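Speaker notes – Task boards for assembly practice
Marlina Nair, Corkero
28 May 2020

Slide 1. Title
Give name and role. The talk covers how we lay out, mount and light the practice boards used on the Catano line. Irfan Yeoh takes the session on scoring after the break, so hold scoring questions for him.

Slide 2. What a task board is for
One flat board, several small fixtures, one operation per fixture. Press, turn, insert, slide. The board replaces a full product when the product is too large or too expensive to practice on. Our budget per board is 300 dollars, fixtures included. A Mullus housing costs well over that and can be assembled once.

Slide 3. Base
White sheet, rectangular, matte if the supplier has it. Gloss gives hot spots under a single lamp. Round the corners before drilling. Mark the short edge that faces the operator and keep it consistent between sites. In April we received two boards drilled from the opposite edge and lost most of a shift re-labeling the record sheets.

Slide 4. Fixtures
Keep to one color for all parts that move. We use blue. Parts that stay put match the board. The operator should be able to tell at a glance what is meant to be handled.
Knobs: round, with a set screw that can be reached from the front.
Blocks: rectangular, edges broken, no sharp corners.
Loose parts: buy spares. Order in bags of 1,000, the unit price drops sharply.
Pause for the parts tray to go around the room. Get it back before slide 7.

Slide 5. Spacing
First layout was too tight. Fingers working on one fixture knocked the next. Second layout uses a minimum gap of 86 mm between centers. Saragih drew up the template – a printed copy is at the back table.
Put the fixtures that need force near the operator edge. Put light turning tasks at the far end.

Slide 6. Cycle life
Knobs are rated for 3,000 turns. Replace early. A worn knob still turns, so the fault shows up late, as drift in the timing data. Log replacements on the back of the board in pencil with initials.

Slide 7. Lighting and contrast
Main point of the talk. Slow down.
Task boards are usually checked under white room light and then used under something else. Check contrast under the light that will be used. A strong tint moves every surface toward the same few tones, and white takes the tint first. Blue parts on a white base hold up well under magenta. Red parts are a poor choice there.
Dark table, dark background. Both keep the board outline readable.

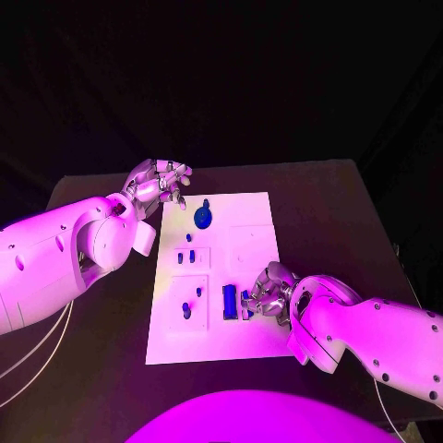 Fig. 4. Task board under magenta light, one hand above the round knob, the other at the rectangular block.

Leave the figure up. Point out the knob at the far end first, then the block. Ask which parts the back row can pick out without squinting.

Slide 8. Mounting
Clamp or non-slip mat. We moved from clamps to mat on the small boards. Clamps stay on anything with a press task. Check for rocking by pushing down on each corner in turn.

Slide 9. Open items
Label size at the far end. Storage – boards stacked face to face scratch the panels. Supplier for the matte sheet.
Take questions, then hand over to Irfan.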